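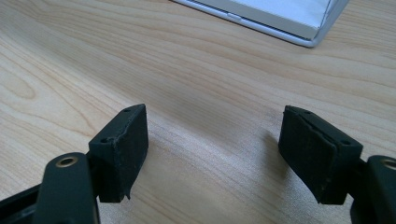
The rudder of the Flonumis dinghy comes as a stock, a lifting blade and a bag of fastenings, and has to be put together before it is hung on the transom. Allow an evening for the bench work and a second, shorter session with the boat on its trolley. Work on a flat table. Smooth wood with a satin finish, like the tabletop in the photo, scratches easily under a metal stock, so lay an old towel over it first. Small washers also disappear against that wavy brown grain.

Section 4: Rudder, stock and tiller

Revised April 23, 2021. Applies to boats with the Hiltau stock. For the older wooden stock, see Section 9.

4.1 What you need

Two 10 mm spanners
Cross-head screwdriver
Steel rule
Masking tape and pencil
Marine sealant
A tube of water-resistant grease
Drill with a 6 mm bit (only if the transom has not been drilled)
Downhaul line and uphaul line, from the running rigging bag

The fastenings are stainless steel. Do not swap in brass or plated screws from the shed. They will look the same for a season.

4.2 Assembling the blade and stock

1. Lay the stock on its side with the pivot hole towards you. The Hornico label goes on the port side.

2. Check the inside of the cheeks for swarf. Wipe out anything you find and run a finger along both edges.

3. Smear a little grease on the pivot bolt, on the shank only. Keep it off the thread.

4. Slide a nylon washer onto the bolt, then pass the bolt through the first cheek.

5. Offer up the blade with the sharper edge facing aft. Put a nylon washer on each side of the blade as it goes in. This is fiddly. A dab of grease will hold the washers in place.

6. Push the bolt through the far cheek, add the last washer and run the locking nut on by hand until it bites.

7. Tighten with the spanners until the blade swings with firm hand pressure and stays where it is left. Back off a quarter turn if it binds.

Caution: Do not overtighten the pivot bolt. The cheeks will pull in at the bottom and the blade will jam half up, usually when you are coming in to a beach.

Note: A new blade is often stiff for the first few outings. Check the bolt again after 24 hours of sailing and nip it up if the blade has started to drop.

4.3 Fitting the downhaul and uphaul

1. Tie a figure-of-eight in one end of the downhaul. Thread the other end through the hole in the leading edge of the blade, from starboard to port, and pull the knot into its recess.

2. Lead the downhaul up the front of the stock, around the small sheave and forward along the underside of the tiller.

3. Tie and lead the uphaul in the same way, through the hole in the trailing edge. It runs over the top of the stock and forward to the plain cleat.

4. Pull each line in turn. The blade should travel all the way up and all the way down without either line slipping off its sheave.

5. Trim the tails to a hand's length past the cleats and seal the ends.

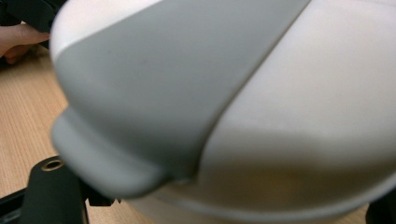

Finbarr Geraghty wrote in to say that his downhaul kept popping out of the auto-release cleat in anything over a light breeze, and that he had ended up lashing it down. He asked whether the cleat was faulty.

In most cases the release tension is set too low at the factory. Turn the adjusting screw on the side of the cleat clockwise, half a turn at a time, and try again on the water. Do not lash the downhaul. The cleat is meant to let go when the blade hits the bottom, and a lashed line passes the whole load to the transom fittings. If the cleat still releases early with the screw fully in, the spring is worn and the cleat should be replaced.

4.4 Hanging the rudder

The transom of a factory-finished boat is already drilled and the gudgeons are fitted. Go straight to step 5. Home-finished hulls start at step 1.

1. Find the centreline of the transom and mark it on masking tape, top to bottom.

2. Measure down 63 mm from the top edge and mark the upper gudgeon. Hold the assembled stock against the transom and mark the lower gudgeon from the pintle on the stock itself. Do not take it from the drawing.

3. Drill through the marks with the 6 mm bit, keeping the drill square to the transom. Have somebody inside the stern locker to call out if the bit comes through clear of the backing pad.

4. Bed each gudgeon on sealant, fit the bolts from outside and tighten from inside. Wipe away the excess before it skins over, and leave it overnight.

5. Lower the rudder so that the longer pintle enters first. Once it has found its hole, the shorter one can be lined up without looking.

6. Let the stock down until the retaining clip springs out. Pull upwards on the stock. It should not lift.

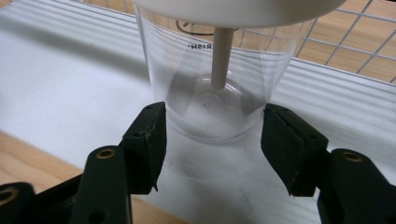
The pintles take sideways load only, and the weight of the rudder rests on the flange of the stock. For that reason the lower pintle must never touch the bottom of its socket. Look in from the side with a torch. You want to see what the picture shows with the wooden dowel in the clear plastic cup, where the blunt tip hangs down inside and stops above the base. If the pintle is bottoming out, put a nylon washer under the flange and try again.

Caution: Never sail without the retaining clip. In a capsize the rudder will float off its pintles.

4.5 Fitting the tiller and extension

1. Slide the tiller into the head of the stock from forward, passing it under the traveller line.

2. Line up the hole and push in the drop pin. Attach the pin lanyard to the eye on the stock.

3. Screw the universal joint to the forward end of the tiller. Use thread lock on the screw.

4. Move the tiller from side to side. It should reach the same distance on both tacks before the stock meets the transom.

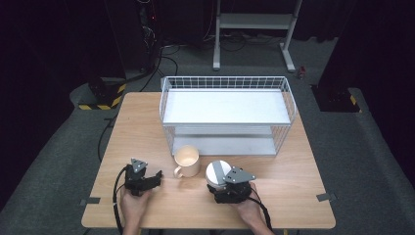
5. Cleat the downhaul and look along the boat from astern. The blade should hang in line with the centreboard. A slight lean is nearly always a gudgeon bolt that needs tightening.

4.6 Care

Rinse the stock and sheaves with fresh water after sailing in the sea. Take the rudder off for towing. In July, or at the middle of your season, undo the pivot bolt, clean out the cheeks and grease the bolt again.

Store the blade flat or hanging by the stock. Leaning it in a corner over the winter can put a bend in it.

Spare clips, washers and cleat springs are held by Mac Mathúna. Send orders to Damir Kelmendi at the parts desk, with the number from the transom plate.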